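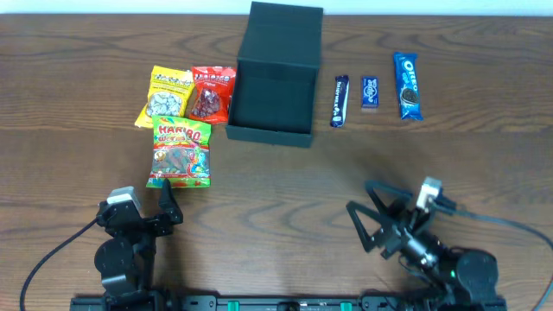

Snack Box Project: What We Did and What I'd Change

So our project for the robot learning class was getting two arms to pack a box of snacks. I'm writing up the data part, since Firdevs Kozan is handling the training code and she'd much rather write about that herself (her half is on the class page under Bruvunus, which is what she named the model).

The idea sounds easy when you say it out loud. You drive the arms by hand, you record everything, and the model learns to copy you. Our task was "put the snacks in the green box and close it," and I picked it because I figured candy bags were cheap and I could eat the leftovers. I did eat the leftovers! But candy bags are also terrible things to pick up. They slide, they crinkle, and the gummies all run down to one end so the bag flops over right when you think you have it. Chocolate bars are a lot nicer. You can pinch them anywhere.

We had 4 weeks on the bench in the Aksoy room, and the plan was 3000 recorded runs. I'll just say now that we didn't get there. Our first week went almost completely to learning how to drive. Two arms at once is like patting your head and rubbing your stomach, except your stomach is a bag of gummy worms. I kept moving the left arm when I meant the right one, and Firdevs kept laughing at me, and then she tried it and did the same thing.

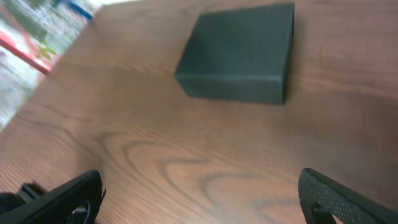

The wrist cameras were a whole side story. We started out recording only the overhead view because the files were smaller, and Firdevs trained a quick test model on that. It would reach for the box and stop a little short, or come down a little to the side, over and over. From overhead you just can't tell how far the fingers are from a thing once the arm is hanging over it. So we threw out those runs (ouch) and started again with the wrist views turned on too. The wrist picture gets blurry when you move fast, so we made a rule to slow down near the box. I broke that rule a lot before lunch.

Then there was the question of what counts as a good run. I wanted to keep only the clean ones. Firdevs wanted some messy ones in there, like where you drop a bar and go back for it, so the model could see what recovering looks like. We argued over this for 2 days, which was dumb, and ended up keeping the messy ones as long as the snack made it into the box in the end. Each run got a tag in our log, "clean" or "fixed," and anything else got deleted.

We also had to agree on an order. At first we each packed however we felt like it. I went bags first and Firdevs went tall stuff first, and you could kind of tell from the test model that it had two teachers. It would head for a bag, change its mind halfway, and hover. After that we wrote the order on a sticky note: bags in first, cookies standing up on the right, little bars last wherever there's a gap.
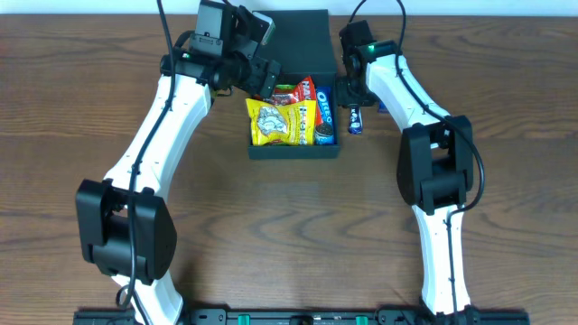 The little bars were the hardest part for me, by a mile. By then the box is pretty full, you've got one gripper busy near the pile and the other one trying to sneak in from the side, and if the arms bump you have to stop and start the whole run over. What helped was parking one arm before moving the other. It's slower, but my number of wasted runs dropped a lot once I started doing it. I wish I'd figured that out in week one!

Closing the lid we recorded as its own separate set. Packing and closing in one long recording meant one slip at the end ruined everything before it, and I got really tired of that. Splitting them also let us practice just the lid, with the box by itself on the table and both arms starting from the same pose every time. I'd do it that way from the beginning if I ran this again.

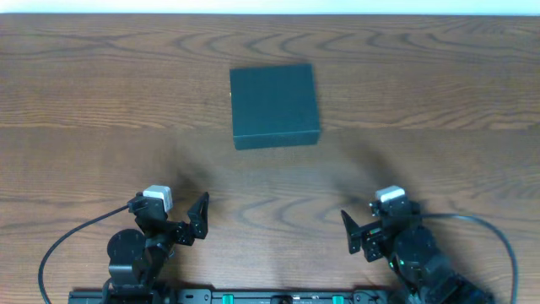
Splitting it up was fine by Howard Bickerstaff, but he asked how the model was supposed to know when packing was finished and closing should start. Fair question, and we didn't have a great answer. Right now a person presses a key to switch. Firdevs thinks she can train a small "are we done yet" check from the last few seconds of each packing run, and she's going to try it in August when the Jasomthorpe lab is quiet.

Other stuff I'd change: move the snacks around more between runs. I got lazy and kept putting the bags on the left and the bars on the right, so I have no idea how the model will do with everything swapped. I'd also name the files properly. We have a folder called "new" and a folder called "new new," and it took me an entire evening to sort out which one had the wrist views.

The recordings and our log are on the Rernovier drive. If you borrow them, read the sticky note first. I taped it inside the log binder.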